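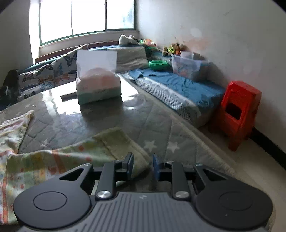
4 min read - 7 replies

Hand-held grippers: how many to buy, and what to budget besides the grippers

tolerance_stack
Original post

I have to put together an equipment plan for a home laundry data effort, and I would like a sanity check before it goes to purchasing in March. The work is folding and sorting of family clothing in ordinary rooms, one operator per room, two-finger parallel tool with a camera on it. Four rooms run at once.

The two quotes are from Furnell and Ostberg. Furnell is cheaper per tool and sells the finger pads separately. Ostberg includes pads and a hard case but wants payment up front. My draft has one tool per room and no spares. Everything else (storage, chargers, mounts) sits in a single line marked "accessories", and I already know that line is too small.

Questions:
1. Spares ratio for hand-held tools?
2. Pads as a consumable or as a repair item?
3. Does anyone budget for the room itself?

quietbearing
Reply 1

Four rooms, no spares, is not a plan. One failed tool and you are paying an operator to sit. Buy a fifth. If the money is not there, run three rooms and keep the fourth tool on the shelf.

Pads are consumables. Put them on a separate line with a reorder level. If you hide them under repair, purchasing will treat every pad request as a breakdown and ask for a report.

mk_linkage
Reply 2

Disagree on the fifth tool. A complete spare is the expensive way to cover what is mostly a wear problem. Our log at the Brellesham site has nearly all the downtime in pads, cables and storage cards. A box of those parts and a screwdriver set covered it. We did lose 60 minutes once to a pivot screw that had backed out, and a spare screw fixed it.

quietbearing
Reply 3

And when the camera fails? You cannot fix that with a screwdriver.

mk_linkage
Reply 4

Then you lose that room until the replacement arrives. It is a risk with a price, and the price should be compared to the price of a tool. I would ask both vendors for a loan unit clause before paying for a fifth. Furnell agreed to one for us. I have not tried Ostberg.

entili_user
Reply 5

Check the pads against your fabric list before you pick a vendor. Both vendors quote grip force on a rigid block, and that number says very little about laundry. Ask for a sample set and run it on your own items: one thin, one thick, one with fasteners.

For storage, we use Entili to move files off the tools, and the license is per station. If you add a room you add a license. Our first budget had one license in it. The correction was 1163 dollars, and it came out of the pad line, so we were short of pads by the end of the quarter.

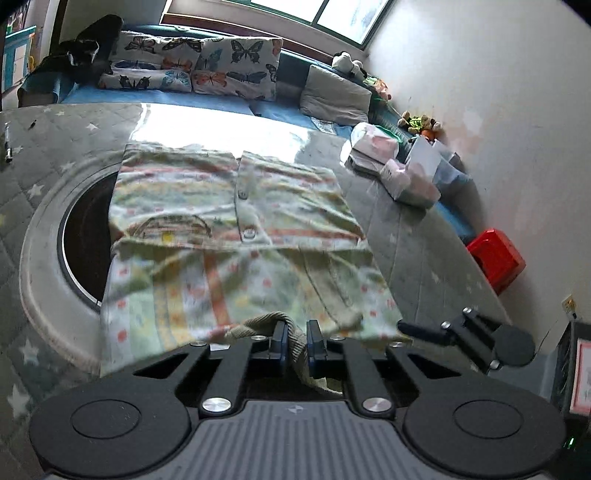 Pad selection for garments should be done on the parts that are hard to hold, and most fabric lists leave those out. People write "child's top, cotton" and stop there. Straps, ties and snap plackets each load the pad differently. A knotted strap is a useful test piece: twisted fabric pinched between the fingers puts a lump at the contact area, where a flat hem would spread out. A striped child's garment with snap buttons on the flap belongs in the same test set, with one grip next to the snaps and one on plain cloth. Record slips per grip and inspect the pad faces under a lamp at the end of the session. Whichever vendor's pads do better, put that result in the purchase request along with the price.

tolerance_stack
Reply 6

Useful, thank you. Revised draft:

Tools: 4, loan clause requested from both vendors
Pads: own line, reorder level to be set after the sample test
Small parts (screws, cables, storage cards): own line
Entili: one license per room
Contingency: 1000 dollars, not to be spent on pads

That leaves question three. The rooms are lived in, with daybeds, toys and storage boxes in them, and I do not plan to clear them. I do need to know if I should pay for window shades. A work surface that throws the window back at the camera worries me more than the clutter does.

quietbearing
Reply 7

Shades are cheap compared to repeating sessions. A matte cover for the work surface is cheaper still, so price that first. Get the owner's agreement in writing before you attach anything to a window frame.

I still say five tools. A loan clause gives you a tool on the vendor's schedule. If you go with four, at least get the delivery time for the loan unit written into the order, in working days, and find out who pays the freight both ways.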